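Notes from the Mug Club

I got talked into the Pakville robotics club by my niece, who needed a ride and figured that if I was going to sit in the parking lot for two hours I might as well come in and be useful. I am a magazine writer. I can change a tire and I can bake bread, and until January I had never written a line of code in my life.

The club meets in what used to be the typing room at Borngate, the high school on the hill side of town. It has ten members, most of them sophomores, and one coach, Ilgın Dağdelen, who teaches physics during the day and has a laugh you can hear from the gym. The first thing she told me was that I should stop looking around for the robot.

"It's in there," she said, and pointed at a laptop with a sticker of a duck on it.

So okay, I was a little let down! I'd been picturing wheels and sparks. What the club does this year is almost all simulation. They build a tabletop world on the computer, put an arm and a gripper in it, and teach the arm to pick things up. The contest they're getting ready for is called Vosura, and the task for this season sounds like something you'd ask a toddler to do: find a mug lying on its side, pick it up, stand it upright. You get 292 tries, each with the mug tossed down a different way, and your score is how many end with the mug on its base.

I thought they'd be finished by spring break. (They laughed at me, very politely.)

The trouble is that a mug is a mean little object. It has a handle, and the handle sticks out exactly where you don't want it. It rolls a bit and then it doesn't. The club's first program, which they named Işık after the Turkish word for light, was very sure of itself. It would swing over, close its fingers on nothing at all, and then carefully set the nothing down. The kids loved it. They had a whole voice they did for it.

By the time I'd learned everybody's name, the group had split into two camps. One camp wanted to go for the handle every time, on the theory that it's a handle and that's what handles are for. The other camp wanted to grab across the body and let the handle go wherever it liked. My niece is a body person. She got pretty heated over it at dinner, waving an actual coffee cup over the potatoes, and my brother had to ask her to put it down.

Coach Dağdelen let them fight. She had each camp write up its idea on paper before anybody touched the keyboard, with a drawing of where the fingers should land, and then they swapped papers and had to code the other side's plan. I've sat through plenty of magazine meetings that could have used that rule. The handle people discovered that the body grab was harder than they'd been saying, and the body people found out that the handle works great until it's pointing at the floor.

What they have now is a mix. The program looks at how the mug is lying, guesses where the handle is, and picks a plan from 4 that the kids wrote themselves. It still messes up — one practice run sent the arm off toward the far corner and it just stayed there, thinking — but the log of saved runs is up to 868 and the newer ones are a lot nicer to watch.

I've even been given a job. I read the log out loud while somebody else types, which suits me fine, and last week I was allowed to change one number in the part that decides how wide the fingers open. Reader, I made it worse. They were so kind about it! One of the seniors showed me how to put the old number back and then explained what I'd done, and I followed maybe half of it.

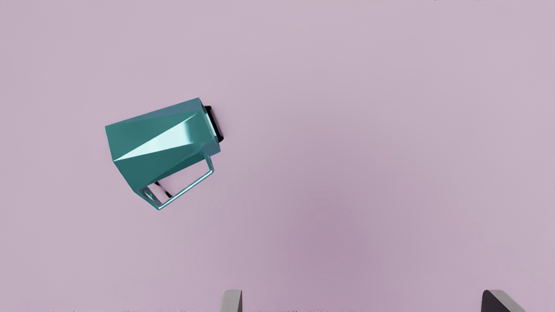
The other half I'm getting in the car on the way home, where my niece goes over it again at red lights and I try to ask better questions than I did the week before. She wants to work on the finger spacing next, and she says I can help if I promise to write down what I change.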